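Project report: What we bought, what we should have bought, and what's left
Automation Lab, spring term, by Tomás Costello

So my part of the project was the money. Everybody else on the team got to write motion code and I got a spreadsheet and the department credit card form, and I ended up liking it a lot more than I thought I would (don't tell my advisor, she'll make me do it again!).

Our budget for the drink station was $1,230. The two-handed robot belongs to the lab, so none of that had to go to arms or hands. It had to cover everything the robot works on: the tap, the tray, the glasses, the table, plus spares and shipping. Shipping is the line I got most wrong. I put in $40 for the whole term and we burned through that on the very first order.

The tap came first. I looked at two suppliers, Fostero and Skumemach. Fostero had the cheaper tower, but it used a push button, and our whole task plan was written around pulling a lever down. Skumemach had a proper lever tap and would ship it without the cooling unit, which we didn't need on a tabletop. I spent a whole evening going back and forth on it and then the team voted for the lever in one minute flat. Fine by me.

Then glasses. I wanted plastic, the hand people wanted real glass, and we settled on ribbed ones after a long argument about grip and how well see-through things show up on camera. I ordered 6. If I did this again I'd order more at the start and save the second shipping charge, even if a few never leave the box.

The drip tray was a late addition. My first parts list just had the tower sitting on the table, and it was Subramaniam who asked in a planning meeting where the spills were supposed to go. Good question! Steel with a drop-in grate cost more than the rubber mat I'd found, but a mat slides and a mat has to be peeled up and rinsed. It also gives us a fixed spot for the glass, so I charged half of it to "positioning" in the spreadsheet and felt pretty clever.

For the table we went with a light top on a metal frame. I'd asked Eltau for a quote on a height-adjustable one and it would have eaten most of the budget, so that's on the wish list for September.

Things I'd tell next year's money person: get the table height settled before you order anything that stands on it, ask for shipping in writing, and keep 2 spare fingertip pads per hand in the plan from day one - I had zero, and had to move money out of the glasses line to fix it. Also put the cleaning stuff in the budget. Paper towels are a real cost when you're practicing pours.

What's still open is whether we buy a second tap so two teams can work at once. I've priced it both ways and the numbers are in the shared sheet. My vote is yes, if we can share one tray.
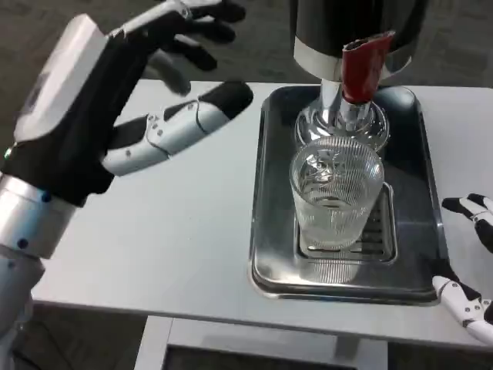
Subramaniam's answer to the second tap was to hold off until the shipping quote comes back in writing, and to price a second tray along with it, as two teams sharing one would spend half their time waiting for each other.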